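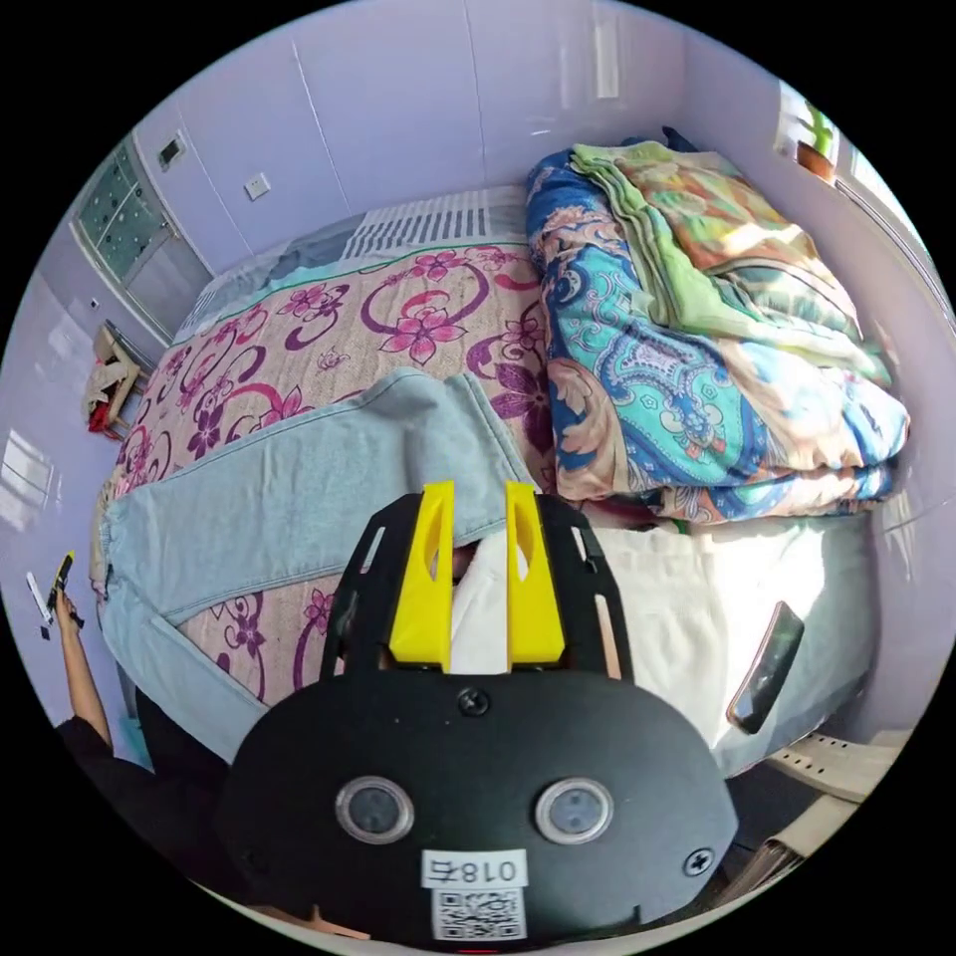
Bedroom Demo Checklist, With My Comments

Field Notes > Hand Demos > Checklists > Bedrooms

I run this list before and after every clothes-folding session at Zornmont, where we show the robot the job by hand with the Mollow grippers. Friday, July 28, 2023 was a jeans day, so the comments are mostly about denim!

BEFORE THE FIRST TAKE

[x] Label and QR code readable. OK. The label says 018右 and it matches the log sheet (I always check, even when I'm sure).
[x] Sensor windows wiped. OK, used the dry cloth.
[x] Yellow fingers straight, no cracks around the oval slots. OK. I squeeze them a few times and listen for clicking.
[x] Top screw snug. Quarter turn needed. That's the second visit in a row, so I've put it on the Brosby repair list.
[ ] Loose things off the bed. NOT OK. Phone on the bedding. It's a small thing, but a demo of folding pants shouldn't have a phone sliding around in it.
[x] Storage free for 230 takes. OK, we planned 200.
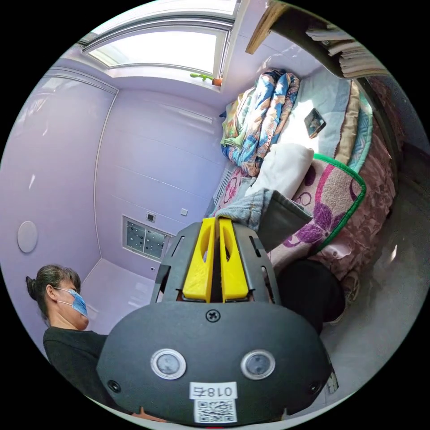 Gripper 018右 by the bed, with the denim and the phone in view.

DURING

[x] Fingers close on one fold only. Mostly fine. Floral bedding loves to come along with the cuff, so go in shallow and lift a little before you pull.
[x] Slow hands. I got chatty and sped up, so 3 takes went in the bin.
[x] Free arm clear of the other gripper. OK.
[ ] Sunlight check. Needs a second look. The sheet gets really bright near the window, and I'd like to try the same folds with the curtain half closed.
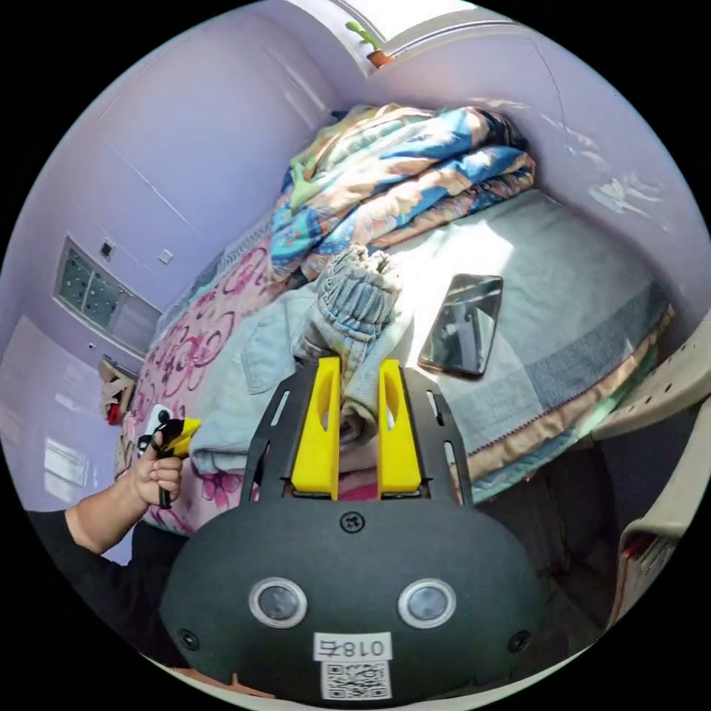
2 min read

With two grippers going, agree out loud who grabs first. I like to take the cuff and leave the waistband for the other hand, but do it the same way for the whole batch or Cui (our replay tool) sorts it into a mess.

AFTER

[x] Takes copied and named. OK.
[x] Fingers checked for lint. So much lint.
[ ] Chair moved back from the walking side. Forgot, fixed on the way out.
[ ] Screw rechecked after the last take. Still to do, and please don't use this one on Monday until it's ticked.

Recent in Checklists
- Kitchen drawers by remote control: what I check first
- Packing the Mollow case
- March battery inspection
- Towels, two hands, one table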